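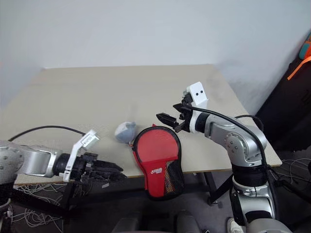
# Wrist cameras or head camera only? Results from two-arm handover

**nanell_lab** wrote:

Hello all. I want to share a result and ask for your opinion, because in our group we do not agree about it.

We train a policy for handing soft objects from one arm to the other. The training set has 3,000 demonstrations, all done by teleoperation. We trained two versions. Version A sees the head camera and both wrist views. Version B sees only the head camera. Everything else is the same: same network, same number of steps, same seed.

On the test we made 234 trials for each version. Version A finished 171 of them, version B finished 183. I expected the opposite. The wrist views should help exactly in the moment when the fingers close, and this is where I thought B would fail.

Has anybody seen the same? I do not want to write in the paper that wrist cameras are bad for handover if the reason is a mistake of ours.

---

**Hudar** wrote:

Twelve trials of difference is not much. Did you run more than one seed? If not, I would not write anything yet. We once had a gap twice as big between two seeds of the *same* model, and it took us a month to admit it.

---

**nanell_lab** wrote:

> Did you run more than one seed?

Only one, you are right. The second is training now and should be ready on Wednesday.

---

**shao_k** wrote:

I don't think the seed is the whole story. In handover, the giving hand hides the object from the receiving hand's camera for a good part of the motion. So the network gets an image which is mostly fingers, and it can learn to ignore it, or it can learn something silly from it, for example the colour of the background behind the fingers. The second case is worse.

Two things I would try:

- drop each wrist view at random during training (we use a probability of 0.3)
- mask the wrist view at test time and see how much the result falls

If you mask it and nothing changes, the network was not using it. If the result goes *up*, you have your answer.

---

**Hudar** wrote:

With respect, I disagree with shao_k on the dropout. It mixes two questions. First find out if the difference is real, then change the training. Otherwise you will have four numbers and you can explain none of them.

---

**shao_k** wrote:

The masking test needs no new training. It is one afternoon. I don't see what it mixes.

---

**Hudar** wrote:

Masking, fine. I was speaking about the dropout.

But be careful here also: a black image is something the network has never seen. It may behave strangely only for this reason. Use the mean image, or a frame from another episode.

---

**etico_user** wrote:

How do you choose the start poses for the objects? If version A was tested in the morning and B in the afternoon by another person, I would look there first. People become kinder to the robot when they are tired.

---

**nanell_lab** wrote:

Thank you for all the answers.

@etico_user — the start poses come from a printed list, and both versions use the same list. But it is true that all trials of A were done before the trials of B. Ottar Solberg, who leads our tests, also did not like this. For the second seed we will alternate A and B, and the person who places the object will not know which one is running.

@shao_k — I did the masking yesterday evening on a part of the list, 40 trials, with a frame from another episode as Hudar proposed. Version A finished 22. Without the mask it had finished 29 on the same poses. So it does use the wrist views, at least a little.

---

**shao_k** wrote:

Then I was partly wrong. It does not say whether it uses them *well*, but it is not ignoring them. Could you separate the failures by phase? Before the grasp, during the transfer, after the release.

---

**nanell_lab** wrote:

I have this for the first test. Failures only:

| Phase | A | B |
|---|---|---|
| Before the grasp | 14 | 19 |
| During the transfer | 41 | 23 |
| After the release | 8 | 9 |
| Total | 63 | 51 |

---

**shao_k** wrote:

So A is a bit better at the grasp and much worse at the transfer. This fits with the hidden view, I think.

---

**Hudar** wrote:

It fits, yes. It also fits with a bad calibration of one gripper on the day of A. I will believe it after the second seed. Please post the same table then, also if it is boring.

---

**nanell_lab** wrote:

I will post it. The gripper was calibrated before A and again before B, but I did not save the values from the first time, so I cannot compare. From now on they go into the log.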